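Ilgın Özkan
13/03/2018
2 min read

Spent the morning rewriting our lab's working rules for the robot. The old version was 32 pages long and had been read, start to finish, by me. I wrote it. Thread.

Rule one used to be "Ensure adequate situational awareness at all times." Rule one is now "Say 'moving' out loud before it moves." Elton asked if he could say "moving" in a funny voice. The standard is silent on this, so yes.

Rule two: whoever holds the remote holds only the remote. No coffee, no sandwich, no phone. I had to add "no second remote" after an incident in November that I'm not going to describe in public.

Rule three, the stop button. Everyone on shift has to press it once before we start, for real, with the motors on. People hate this. They press it like they're ringing the doorbell of someone they owe money.

We used to test the stop once a month. Then a visitor from Vitden asked how we knew it worked on the other days, and I've been annoyed at him ever since, mainly for being right.

Rule four is desks. If the arm can reach it, assume the arm will reach it. That goes for your pens, your laptop and you. "But it's not programmed to go there" is a sentence I now have on a mug.
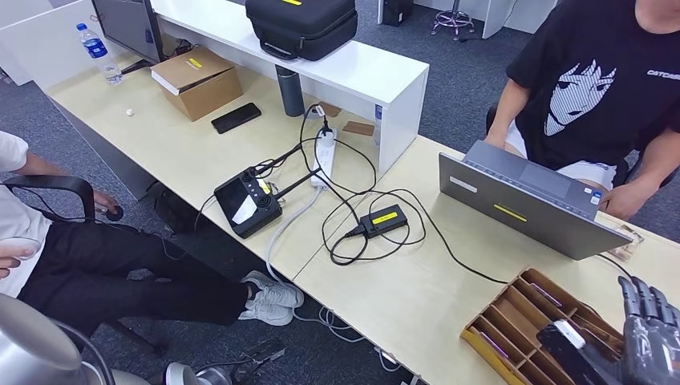 Rule five is cables, and I'd like to speak to whoever wrote the cable section of the old document, except see post one. It said cables should be "managed." Managed by whom? To what end? The new text says power goes down the back, nothing loops where a hand or a gripper works, and if you can snag it with a finger it gets moved before power-on.

I timed myself doing a full desk to the new cable rule. 17 minutes. I would like it noted that I complained for most of them.

Rule six: labels. Every adapter gets one and it has to name the thing it powers. "Robot" is not a name. We have more than one item that answers to "robot," and they don't all want the same voltage.

Oral wants a rule seven about logging near misses. Fine, agreed, it's in. The form has 2 boxes: what happened, and what you'd change. The Grultix template we were using had a box for "root cause category" with a dropdown, and every single entry picked "Other."

Total budget for all this was $3000. Most of it went to a better stop button and a laminator. The laminator is the more popular purchase by a mile.

New version fits on one sheet. It goes up by the door tomorrow, at eye level, assuming Elton and I can agree on whose eyes.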